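Trirville library adds charging spots to reading room

The Trirville public library has put new round power strips in its main reading room, giving visitors more places to plug in laptops and phones during opening hours.

The room, on the ground floor next to the periodicals, had one pair of wall outlets for all of its long tables. Visitors often moved chairs against the wall to reach them, and extension cords ran across the walkway to the copier. The library said charging was the most common request in a survey it ran in the spring, with 762 forms returned.

The new strips were bought from Ondero, a supplier in the city, and paid for out of an $800 equipment grant from the Karabulut Fund. The library spent $719. What remains will go toward cord covers for the stretch between the tables and the wall.

Staff settled on a round model after trying a long, flat one for a few weeks. The long one took up too much of the floor under the table, and larger laptop adapters covered the openings beside them. On the round strip the outlets are in two groups, left and right, and a pair of USB ports sits between them. The buttons are on the same white face, one of them marked with a power symbol.
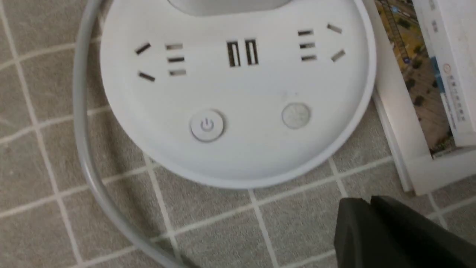

What visitors need to know

The strips can be used by anyone in the reading room. No library card or sign-up is needed. Visitors should bring their own cables, although the front desk has a few phone cables to lend in exchange for a card or a set of keys.

The library asks people to use the strips for phones, tablets, laptops and hearing aid chargers only. Space heaters, kettles and hair tools are not allowed. Drinks without a lid should stay off the floor near the strips. Anything left charging at closing time will be unplugged and kept at the front desk until the next morning.

Staff will switch the strips off every evening at 8 p.m. and back on when the building opens.

The reading room was last rewired in 2000, when the card catalog was taken out and the long tables were moved in from the old annex. A request for permanent floor outlets went to the city last year and was put off until the tile is replaced. The library has not been given a date for that work.

The children's room will get its own charging shelf in July. It is being made by Prandala, a local furniture shop, and will be mounted above the picture book bins.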